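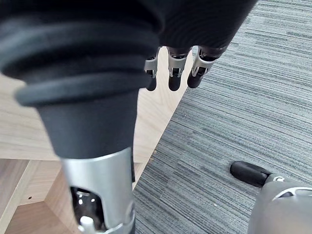
Ribbed black sleeve and silver metal base

Council > Meetings > Minutes
Agenda | Minutes | Reports | Contact
Print this page | E-mail this page

Gudeo Water Users' Group – minutes, July

Meeting opened 7:10 pm. Previous minutes accepted.

1. Meter replacement. Grolia quoted for 41 meters. Trevetti's quote excludes labour. Decision deferred until both are on the same basis.

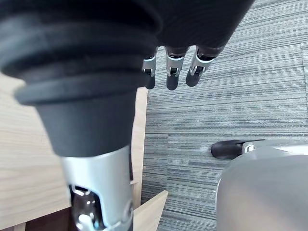 Minutes: Meredith Calloway

2. Arai Road tank. Capacity 4,000 litres, usable volume 2,000 litres at the present outlet height. Motion to lower the outlet – carried.

3. Winter restrictions. Flow limit stays at 10 litres per minute per connection.

4. Other business. Colour coding of valve tags held over.

Closed 8:25 pm.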